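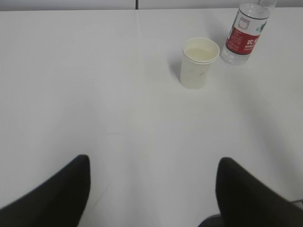 I try to drink more water since March, and it is harder than I expected. My doctor did not ask for it, I only noticed that every afternoon my head was heavy and I had taken nothing but coffee. A paper cup and a plastic bottle with a red-and-white label, standing together near the back of a white table, are for me the whole problem. The cup is easy to empty and easy to forget. With the bottle I can see how much water is left.

Karine told me to drink one glass every hour. I did it for 11 days and then I stopped.
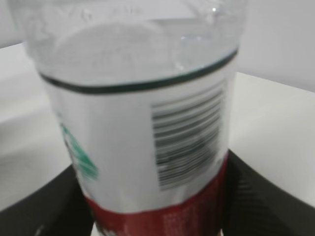 Now I have a simpler rule: the bottle must be empty before I go home. Niilo says I should buy a steel one and he is right, but I know I would lose it on the tram. I will write again when I have done 30 days without a mistake.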